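[Vurkirley-halls] Re: Sweeping glazed tile: broom and pan, or straight to the mop?

From: Kieran Garside
To: Vurkirley-halls list
Date: Wednesday, January 8, 2025

Carol Wragg wrote:
> We have glazed ceramic in the entrance and the side room at Nedance, laid
> in August. The old floor was vinyl and we simply mopped it. On the tile,
> mopping without sweeping leaves a grey line in every joint by the end of
> the week. Sweeping first helps, but a strip of fine dust stays in front
> of the dustpan whatever I do, and the doorway is worse than the rest.
> Is it the broom, the pan or me? Also, does it matter where the bucket
> goes? I keep having to move it.
>
> Carol

Carol,

Taking your points in order.

1. Grout lines. The joint sits slightly lower than the face of the tile, so a wet mop carries fine dirt across the glaze and drops it in the joint. Sweep dry first, every time. At Sirkness the tiled area has 142 tiles in it (I had to count them for the Entwistle quote) and the joints stayed pale once we stopped mopping over crumbs. If yours have already gone grey, use a stiff hand brush and plain warm water before you try any cleaner. Acid descalers will take the surface off cement grout. Check the tin or the invoice to see what was used before putting anything stronger than washing-up liquid on it.

2. The strip in front of the pan. This is usually pan angle. If the handle is held low, the front lip lifts and the dust goes under it. Raise the handle until the lip is flat along its full width, sweep in with short strokes, then draw the pan back by the width of a hand and sweep again. Repeat until the strip has gone. I allow 3 pulls. After that, wipe up what is left with a damp cloth, as you will only be moving it about.

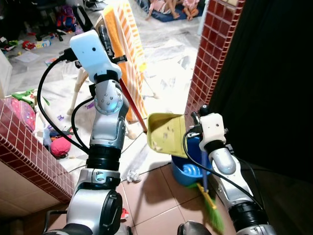

Put the lip on the face of a tile and keep it clear of the joints. If it bridges a joint there is a gap underneath, and the finest material goes straight into it. On large tiles this is easy enough to arrange. On small ones, turn the pan so that the lip crosses as few joints as possible.

Tip the pan back before you lift it. Carrying it level across the room puts half the crumbs down again.

3. The broom. Soft bristles with split ends are better on glaze than stiff ones. Stiff bristles flick, and on a smooth surface the crumbs travel a long way. If the bristles have taken a permanent bend to one side, turn the head round or replace it. Storing a broom standing on its head is what does this -- hang it up. Ours is on a plain hook by the meter cupboard.

4. The doorway. Sweep away from the threshold on both sides and make two heaps. If you push one heap across the threshold you lose part of it in the gap along the edge. Pick up tissues and scraps of paper by hand first. They catch in the bristles and drag, and they hold the pan lip off the floor.

5. The bucket. Keep it on the part you have not swept yet, near enough to reach from the pan without walking. If you use the same bucket for mopping, empty out the dry sweepings and wipe the inside before any water goes in, otherwise you are mopping with grit. Two buckets would be better if you have the cupboard space. 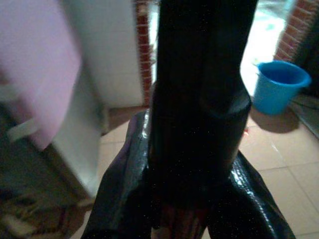
Blue bucket, round with a thick rim, narrower at the base.

A round bucket is fine for sweepings. For a flat mop you need a rectangular one, as the head will not go in squarely.

On time: the entrance at Sirkness takes me 15 minutes dry and slightly less wet. I do the dry sweep after every booking and the wet mop twice a week. Mopping more often than that made no difference I could see, and the floor was shut for longer while it dried.

One question back to you. Did the tiler seal the grout in August, and if so with what? If it was never sealed, that may account for more of the grey than the sweeping does. I would be interested in the product name if you have the paperwork, as we are due to reseal the side corridor and the Entwistle quote does not say what they intend to use.

Kieran Garside
Sirkness

Related messages in this archive
Grout sealer: how long before the floor can be used?
Door mats, recessed or loose
Flat mop heads that survive a hot wash
Squeaking hinge on the Nedance side door
1,156 messages in this archive

This site uses cookies to remember your archive settings. By continuing to browse you accept their use. Accept | Manage settings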